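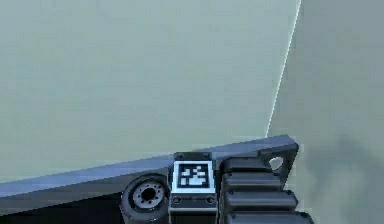 Pale gray with a touch of green, left and right of the corner.

Subject: Re: [oldhouse-talk] Storm windows, or just live with the draft?

Hi all,

I meant to answer this a lot sooner, but my evenings have been eaten by the downstairs hall. Anyway, windows! I have opinions on windows.

On February 9, 2026, a list member in Bradstead wrote:

> We're in our second winter in the house and the front bedroom is
> freezing any time the wind comes from the river side. The windows
> are the original double-hung sash, wavy glass, ropes and weights,
> the works. We love them and don't want to rip them out. I got a
> price of $2,878 for new exterior storms on the front of the house,
> which made me sit down for a minute. Has anyone had luck with
> interior storms, or with just weatherstripping? And does anybody
> know if the Landry kits are any good, or are they only for newer
> frames? I'm reasonably handy but I've never taken a sash out.

First off, good for you for keeping them. My house in Gostholm has the same kind, and I spent my first winter there with towels along the sills, so I know the feeling.

I'd start with the weatherstripping and see how far that gets you before you spend any real money. On mine, most of the cold was coming in at the meeting rail, where the top and bottom sash come together in the middle, and the glass itself was a much smaller part of it than I'd figured. Hold a stick of incense near the rail on a windy night and watch the smoke. Try the pulley holes too – those are sneaky, they open right into the weight pocket and the air just pours out of them. You can get little covers that go over the pulley and still let the rope run.

Check the sash locks while you're at it. Mine were painted so thick that they wouldn't pull the two rails together at all. I soaked them overnight in an old slow cooker, the paint slid right off, and once they were back on, the rattle was gone from the bedroom. That was the cheapest fix of the whole business and I did it last, naturally.

Taking a sash out is not bad at all. Score the paint line along the inside stop first, and go slow with a stiff putty knife so you don't crack the stop. Have somebody around to hold the sash while you deal with the ropes, and tie a knot in each rope before you let go of it or you'll be fishing for a weight inside the wall. Ask me how I know. And if your house is old enough for ropes and weights then it's old enough for lead paint, so please test before you scrape anything, and keep the dust wet and off the bedroom carpet.

About interior storms: I made 4 of them in September, simple wood frames with clear film on both sides and a foam strip around the outside so they press into the opening. They're light, they come out in spring, and they live behind the guest bed all summer. Measure each window at the top, the middle and the bottom, and measure both diagonals too. Not one of my openings is square. The first frame I built was a lovely rectangle and it fit nothing in the house.

One warning, keep an eye out for condensation. If the interior storm leaks a bit and your old exterior storm is tight, the damp air gets in between and sits on the cold glass. I had it on one window and redid the foam along the bottom, and it's been fine so far.

I haven't used the Landry kit myself, so I'll leave that to someone who has. I did look at it in the store and the track seemed to want a flat casing, and mine has a bead all the way around. Bring a sketch of your trim with you if you go. The salvage place on Uvgate Road had a rack of old wooden exterior storms in the back last time I was there, priced at $18 apiece, and if you find a couple near your size you can plane them down. Mine needed new putty, but the wood was sound. They have sash cord by the 50 foot hank too, good cotton stuff, and I'd buy it while you've got the sash out anyway.

As for the quote, I'd ask whether it includes installation and whether they'll do just the river side. The company I talked to hadn't mentioned that they'd do a partial job until I asked.

Also, does anyone have a source for the narrow bronze spring strip? I used up my roll and the hardware store only has the wide kind now. I've got two windows left on the stair landing and I'd like to match the rest.

Stay warm,
Gostholm, the drafty end of the street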